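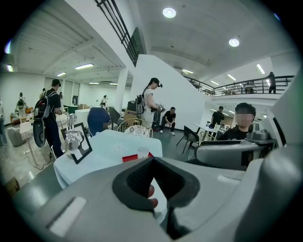 Figure 3. Ground-floor hall at Erkside in mixed use, with the draped table in the middle ground and the stair railing overhead.

Category: Interiors and Use | Tags: furniture, shared rooms, seating, surfaces
Reading time: 4 min

4.2 Tables, seats and floor storage in the open hall

The hall differs from the two smaller rooms in the study in that it has no fixed furniture plan. Pieces arrive from other parts of the building and stay until someone needs them elsewhere. The inventory for the hall therefore records types and positions at the time of each visit and makes no claim about where a piece belongs. Across the 10 visits, 2055 placements were entered, of which 333 concern objects resting on a table or side table. The remainder are seats, floor items and objects on sills or shelving.

Tables fall into two groups. The first consists of tables with a covering, and the second of tables with an exposed top. Figure 3 contains both. The table in the middle ground is draped in a white cloth and carries a mixed set of objects: a paper cup and a flat red item near the front edge, and on the left side a black picture frame and a siphon-style glass apparatus with a round bulb at its lower part. The white table to the right holds small items and has a black chair on either side. We coded the first as a display surface with incidental use and the second as a working surface. Vermeulen and Karaca coded all tables separately, and disagreements were settled by rereading the visit notes.

The distinction matters for the treatment of cups. In the Tromow rooms, cups were found mainly on side tables and window sills. In the hall they were found mainly on covered tables, close to an edge that faces the walking route. A cup in such a position was coded as "set down" when the table had no seat drawn up to that edge, and as "in place" otherwise. The coding describes position only. It does not record whether the cup was full or whether its user was still in the hall, and neither can be recovered from the visit notes with any confidence.

Seating in the hall is mixed in both material and height. A blue chair with a rounded back and a woven wicker chair with a white patterned cushion share the area behind the draped table. A gray upholstered armchair is paired with a small white side table on the left, and a gray chair is placed by a square white pillar. We found no matched group larger than a pair in the hall during the April visits. Desmet House, the third building, was supplied with one chair model throughout, and seats there were moved less often and over shorter distances.

Users did not rely on chairs alone. Sitting low against a wall or partition was recorded on several visits, usually close to equipment or boxes. In Figure 3 a man in a black shirt sits low beside the white wall, in the same part of the hall as a black speaker and a cardboard box. Positions of this type were entered as "informal seat" and excluded from the seat totals. Backpacks worn while standing were also excluded from the storage totals, as they occupy no surface and no floor area. Bags placed on a chair were counted under the chair.

Floor storage was the least stable category. Cardboard boxes appeared both along the walls and in the open floor, and their positions seldom matched from one visit to the next. Cables were entered by the piece of furniture nearest to their visible run. The black cable in the figure was entered under the armchair and side table. We did not trace cables to their ends, and the entry should not be read as a statement about what they supply.

Clearances were taken from the floor plan and checked with a tape. A passage of 1000 mm was adopted as the lower limit for a main route. The route past the draped table met this limit on all visits except two, when a second table had been placed parallel to it. The area under the stairs was measured separately. The black railing slants down over the hall and reduces the usable height on one side, so tall pieces were recorded there with a height as well as a position.

Object names follow the Hideo list, with one addition. The list has no term for glass vessels that may serve either for preparing drinks or for display, and we entered these as "glassware, unassigned". The apparatus on the draped table falls under this heading.

Contact: Riet Vermeulen and Erdal Karaca, Erkside Room Studies | © 2023 the authors | Back to top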